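Sketholm Furniture Repair: Frequently Asked Questions

Most of what people ask us by phone or at the counter is answered on this page. If your question isn't covered, call the shop or stop in.

What kinds of furniture do you repair?

Chests of drawers, cabinets, desks, tables and chairs, both old and new. We also work on small pieces such as jewelry chests and countertop cabinets. We do not take upholstered sofas, mattresses or outdoor furniture.

My drawer sticks. Do I need a repair?

Often you don't. Take the drawer out and look at the runners. If they are dusty, wipe them clean and rub them with a plain candle or a bar of dry soap. Put the drawer back and open and close it a few times. If it still sticks, check whether the bottom panel has dropped out of its groove. A dropped panel can usually be pushed back up and glued, and we can do that while you wait if we aren't busy.
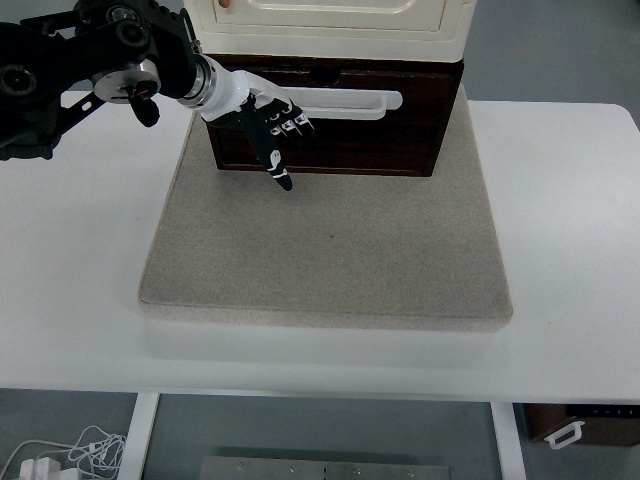 How much does an estimate cost?

An estimate at the shop is free. A home visit costs $5 inside town limits, and we take that off the bill if you go ahead with the work. Keegan Ouellet does the home visits and will call you before he sets out.

How long will my repair take?

Small jobs such as a loose handle or a split drawer bottom are normally ready within a week. Regluing a chair takes longer, as the joints have to be taken apart and cleaned first. Refinishing is the slowest work we do. January is our busiest month, so expect a longer wait then.

Can you match a missing handle or knob?

We keep a stock of old and new hardware, sorted by the distance between the screw holes. Bring one of the remaining handles with you if you can. If we have nothing close, Myfanwy Ifans can order a set from Peñalver. Their handles come in white, brass and black, and special orders can't be returned.

Can I replace a handle myself?

You can, as long as the new one has the same hole spacing as the old one. Measure from the center of one hole to the center of the other. Set the piece on something soft so the finish doesn't get scratched, pull the drawer out, and undo the screws from the inside of the front panel. Hold the handle with your other hand while you do it.
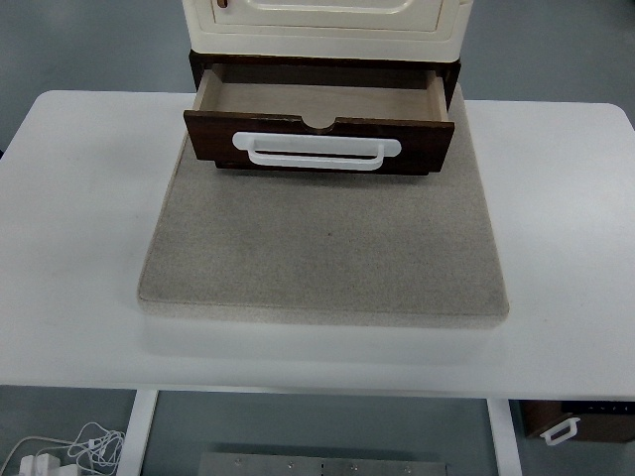 Start both new screws by hand before you tighten either one. If a hole has worn too wide, pack it with a sliver of wood and a little glue and leave it overnight. Don't use a power driver on thin panels, as they split easily.

Do you paint furniture?

Yes, in any color you like. We won't paint over a piece with a sound original finish until we have talked it through with you.

How do I pay?

Cash, check or card. We ask for half up front on any job over $461. The balance is due at pickup.

What happens if I don't collect my piece?

We store finished work free for a month. After that there is a weekly storage charge, which is printed on your ticket.

Page last updated 2025-05-08 by Catrin Wynne.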